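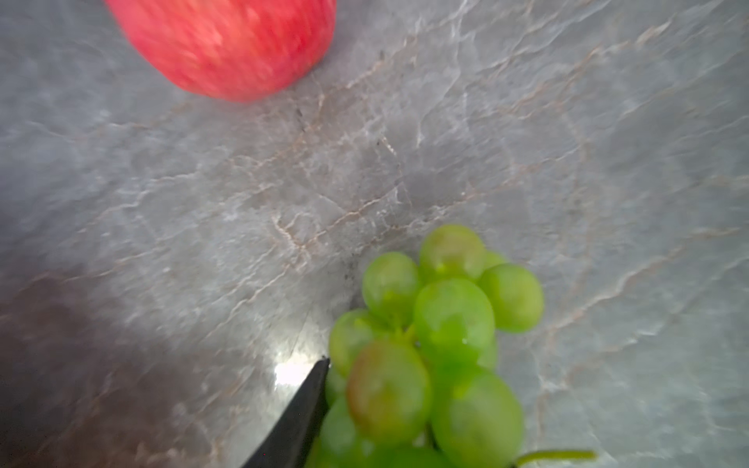

Inthanon 4 Whole-Farm Planning Software

Home Products Inthanon Training Downloads Support Contact

Inthanon is a desktop program for building whole-farm budgets and enterprise plans. It is written for farm management consultants, extension economists, lenders' analysts and the larger growers who keep their own planning models. It replaces a set of linked spreadsheets with a single plan file in which land, labor, machinery, livestock and finance are held in one structure and recalculated together.

Version 4 is the current release. It is developed and supported by Brorneda.

What the program does

A plan in Inthanon starts with resources. The user enters fields or blocks with their area and land class, permanent and seasonal labor by period, machinery by work rate and fuel use, water entitlement where it applies, and opening debt. Enterprises are then defined as activities that draw on those resources. A crop activity carries a yield, a price, a set of input costs and a calendar of operations. A livestock activity carries a herd structure, a feed demand curve and sale weights. An orchard or vineyard activity also carries an age profile, so that yield and cost follow the age of the planting over the life of the block.

From these entries the program produces gross margins by enterprise and by unit of any limiting resource, a monthly cash flow, a profit statement before and after overheads, a balance sheet, and a resource use table. The resource use table is the part most users work from. It shows where labor or machinery hours exceed what is available in a period and which activities are responsible.

All results are recalculated when an input changes. There is no separate "run" step for budgets. Optimization and risk analysis are run on request.

Optimization

The solver module treats the plan as a linear program with optional integer variables. The objective can be set to total gross margin, net farm income or ending cash. Constraints are taken directly from the resource entries, and rotation rules are written in a plain form such as "wheat not more than two years in succession on land class B." The solver returns the activity levels, the slack on each resource and the shadow prices.

Shadow prices are reported with the range over which they hold. A shadow price on spring labor that holds for only a few additional hours is of limited use in deciding whether to hire another worker, and earlier versions did not make this range visible.

Where a plan is infeasible, the solver lists the smallest group of constraints that conflict. In practice the cause is usually a feed balance or a rotation rule entered with the wrong sign.

Risk analysis

Prices, yields and interest rates can each be entered as a fixed value, a triangular distribution or a table of past observations. Correlations between them are entered in a matrix. The default sampling run is 1000 draws, and the user may raise or lower it. Output is given as cumulative distributions of income and cash, the chance of breaching an overdraft limit in any month, and a comparison of up to 4 strategies on the same set of draws. Using common draws matters when the differences between strategies are small relative to the year-to-year variation.

Inthanon does not supply price or yield forecasts. The user is expected to have a view, and the program records the source typed in next to each figure. Entries without a source are flagged in the printed report.

Perennial crops

The perennial module was rewritten for version 4. Each block has a planting date, a variety label, a yield-by-age table and a removal rule. Establishment costs are capitalized and depreciated over the productive life, or expensed, depending on the tax setting. Replacement can be fixed at a given age or left to the solver, which compares the annualized return from keeping the block with the annualized return from replanting. Grade-out percentages are entered separately for each market, so a price premium for the top grade can be tested against the added cost of thinning and hand labor.

Packing and cold storage can be treated as on-farm resources with their own capacity, or as contract charges per unit of output. Mixed arrangements are allowed, with contract packing used only after on-farm capacity is full.

Plan limits

Fields or blocks per plan: 100
Activities per plan: 1000
Strategies per comparison: 4
Planning horizon: user set, monthly or annual steps
Currencies: one reporting currency, any number of transaction currencies

The limit on fields applies to the standard license. Consultants working with corporate clients can request the extended license, which removes it. Solve times on very large plans with integer variables can be long, and grouping fields of the same land class is recommended before the solver is used.

Data exchange

Input tables can be pasted from any spreadsheet or read from a delimited text file. Ledger balances can be imported from accounting packages that export a trial balance, using a mapping table the user sets up once per client. Field areas can be read from a boundary file. Machinery work rates can be imported from Anesport job records -- the import takes hours, area and fuel by operation and averages them by machine.

Reports are written to PDF or to a spreadsheet with live formulas for the totals. The solver matrix can be exported in a standard text format for use in other packages. Plan files from version 3 open directly and are converted on the first save. Keep a copy of the original, as converted files cannot be read by version 3.

System notes

The program is installed locally and plan files are stored wherever the user puts them. No connection is needed after the license has been activated. Network licenses require a small license service on one machine in the office. Two people cannot edit the same plan at once; the second user is given a read-only copy.

Current build: 1009. This build corrects the following:

- Livestock transfer values are carried to the balance sheet when a month has no sales
- Grade-out percentages that do not total 100 now produce a warning in place of silent rescaling
- Overdraft interest is calculated on the average balance when weekly cash steps are enabled
- The rotation editor no longer drops the last rule when a plan is copied
- Page breaks in the resource use report

Users on any earlier build of version 4 can install over the top. Settings and templates are kept.

Licensing

Single user: one named person, two machines
Office: shared seats, minimum three
Teaching: colleges and extension services, classroom use only, reports carry a watermark
Extended: removes the field limit, otherwise as Office

Licenses are perpetual for the version purchased. Maintenance is annual and optional, and covers new builds, e-mail support and the template library. A lapsed license continues to work. Prices are quoted on request and depend on seats and region.

Templates

The template library contains activity sheets for broadacre crops, dairy, beef, sheep, pome and stone fruit, table and wine grapes, and irrigated vegetables. Templates contain the structure of the activity and placeholder figures only. The figures are there so that the sheet calculates, and should be overwritten before any result is used.

Training

An introductory course is held online each month, starting on a Monday, in two sessions. It covers resource entry, a mixed cropping and livestock plan, and cash flow reporting. A second course on the solver and risk analysis runs in June. The perennial material is taught within the second course and assumes the introductory one. Course files are based on the Brisotetti case farm and can be downloaded from the Training page without registering.

The technical manual is written and maintained by Dinesh Talukder. It sets out every calculation in the program, including the annuity method used for replacement and the treatment of inflation in long plans. Corrections can be sent through the Support page.

Share 9 shares 3 comments

Comments

millrace_ag
Does the trial balance import handle split tax codes yet? In version 3 I had to add them up by hand before mapping.

Brorneda Support
Yes, from the first version 4 build. Set the mapping to "sum by parent account" and the split lines are combined on import.

P. in the valley
Moved six orchard clients over this winter. The replacement calculation agrees with my own sheet once you set both to real terms. Would like to see the labor chart by week as well as by month. The warning on grade-outs caught two old mistakes of mine.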